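A Friday at the Kalness Apple Days

We had been meaning to get over to Kalness for years, and every September something got in the way, a wedding or a leaky roof or just plain laziness. This year my sister-in-law put her foot down and we went, all four of us in her car, with a thermos and far too many empty bags in the trunk.

The orchard sits on the slope above the river, and you park in the lower field and walk up. It's steeper than the sign lets on (wear real shoes!), but there are benches, and the view back over the water is a fine excuse to stop and catch your breath. We paid at the little hut, picked up a paper map and got there just in time for the morning walk.

Our guide was Sajib Jayasinghe, who has looked after the old trees for 20 years and plainly knows every one of them. There are 59 varieties on the hill, and I believe he would have told us about all of them if the rain had held off. My favorite was the Omia, a small, sharp, greenish apple that he says is no good to anybody until after Christmas, when it turns sweet and a bit nutty. The Skesov is the opposite. It has to be eaten the same week it's picked, so you never see it in stores. He cut slices with his pocketknife and handed them around, and my brother went back for thirds and pretended he hadn't.

When the rain came we all squeezed into the pressing barn, where the big screw press was going. The pulp gets folded into cloths and stacked up, and then two people lean on the bar and the juice comes running out into the tub. They hoped to press around 300 gallons before the weekend was over. A cup costs $2, and I had mine warm with cinnamon, and then I had another one cold so I could compare. Warm wins, by a mile.

Lunch was pea soup and rye bread at long tables in the Lewis building, the old packing house across the yard. Get there early, as the soup was nearly gone by one o'clock. There was plenty more going on in the same building in the afternoon, and we wandered through with our coffee until the weather cleared.

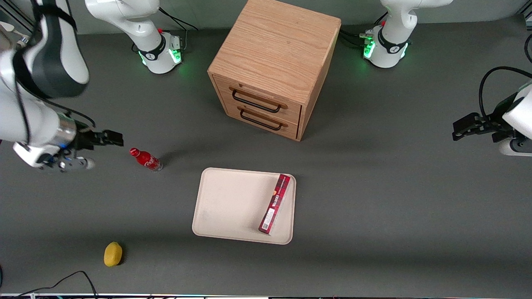 a snack box on the tray and a small yellow fruit, with a red bottle and the wooden cabinet.

By three the sun was out again and we went back up the hill to fill our bags. You pay by weight at the hut, and they're generous with the scale. I came home with mostly cooking apples, a jar of plum jam and a young Omia tree in a pot, which rode the whole way between my knees. It's going in by the back fence, if I can talk my husband into moving the compost.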